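Drudby toy library opens new building brick room

13 November 2018

Families in Drudby will soon be able to borrow building bricks by the boxful. Zultance, the toy library on Nel Street, is opening a room given over entirely to small toy building pieces, with plenty of table space for tipping them out and sorting them again.

The new room opens in January and will be free to members on 2 afternoons a week. Children can build whatever they like at the tables, then take a box home for three weeks, or longer if no one else has asked for it. Zultance already lends puzzles, dolls and board games, but bricks have been the most requested item for as long as the library has been running – and we are delighted to be able to say yes at last!

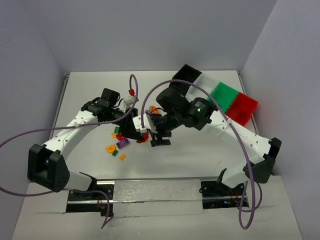 Sorting is a big part of the fun. Donated bricks nearly always arrive mixed up in one bag, with the studded blocks, wheels and odd little corner bits all in together, and they need to be separated before they can be lent out. Anyone who enjoys that sort of job is welcome to come along and help on a sorting morning. Younger children often like to go by colour, while older ones tend to hunt for a particular shape and get wonderfully absorbed in it.

There will be 36 boxes to choose from on opening day, including 12 starter boxes put together for children who are new to building. Each one comes with a card listing what should be inside, so it is easy to check everything is there before bringing it back.

The room has been fitted out with a grant from the Brestano Fund, which has also paid for new shelving in the main library.

We are still collecting. Clean bricks of any make, age or colour can be handed in at the front desk during normal opening hours – single pieces are fine too. Please keep instruction booklets with their sets if you still have them.

Membership forms are available at the desk.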